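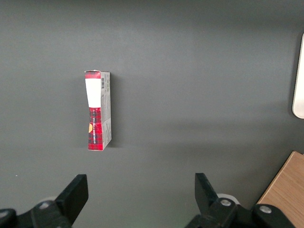 Transmission cost allocation, a thread. The Uniyal line goes back before the state utility commission in April, and most of the coverage so far has been on the route. The route is the easy part. Who pays for it is still open.

Background. Uniyal is a proposed high-voltage line from the Gurneven substation to the Dadine load pocket. It has been in the interconnection study process for four years. Two earlier versions were withdrawn over upgrade costs.

The developer, Dillance, wants the cost spread across every utility zone in the region by share of peak load. Under that method a zone with no connection to the line still pays, on the theory that lower congestion helps everybody a little.

The zones to the south want a beneficiary-pays split. They ran their own power flow cases and found that 7 of the 27 zones get nearly all of the congestion relief. Both sides used the same base case. The difference is in the load forecast.
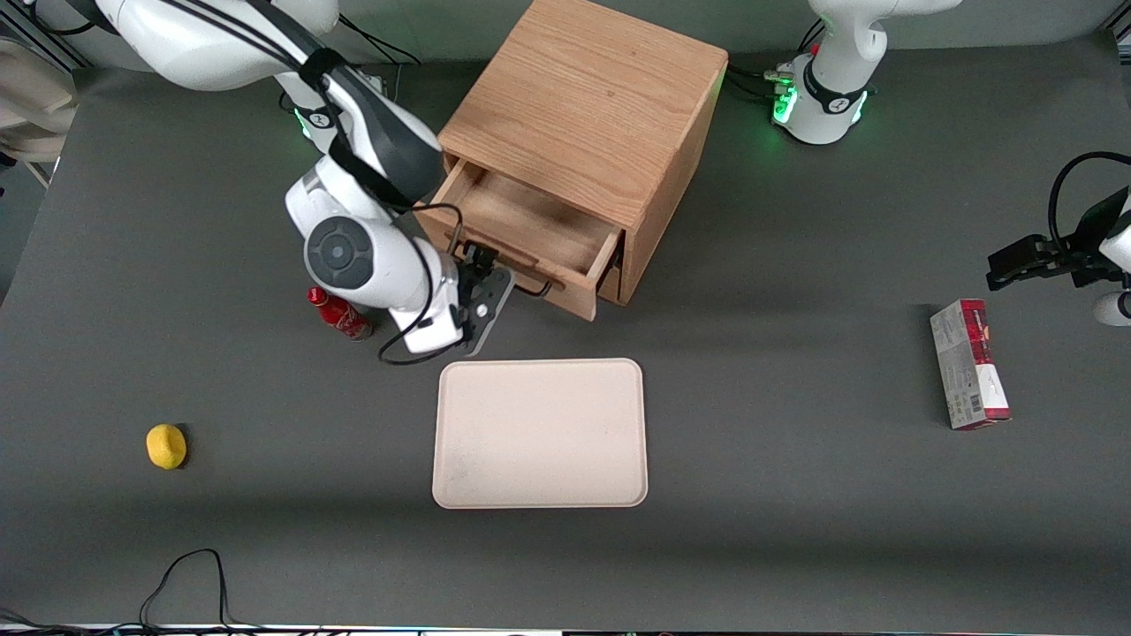 Meenakshi Nautiyal
Grid policy analyst

On the load forecast: Dillance assumes 2,143 MW of new demand in the region by the end of the study period. The southern zones count only load with a signed service agreement, a much smaller number. Neither filing includes a mid case.

Santosh Rawat, testifying for the southern zones, put it this way: "If the load doesn't show up, the line still has to be paid for, and our customers are on the bill either way." Fair point, though it applies to any line built ahead of demand.

Dillance's witness, Syafiqah Ngau, answered that waiting for signed agreements means the line arrives years after the load does. Also fair. Her exhibit on construction lead times is worth reading in full.

What neither witness covers is curtailment. Wind units behind Gurneven already get backed down in spring when the existing line hits its thermal limit. That cost is real now and depends on no forecast at all.
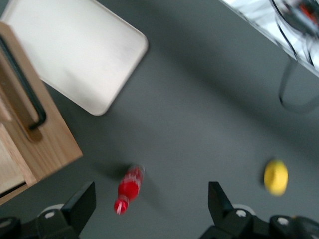 Rates & Tariffs

How it reaches a bill: the line goes into the transmission revenue requirement, gets divided by zone, then passes through as a rider. Residential customers pay it per kWh. Large industrial customers pay on demand at the coincident peak, so some can shave their share by cutting load for a few hours.

That last part matters for the split. If big users duck the peak, the same dollars land on everyone else in the zone. Vivek Saxena raised this in comments back in February 2022 and the tariff language has not changed.

Reply comments are due before the hearing. I'll post the staff position on curtailment once it is in the docket.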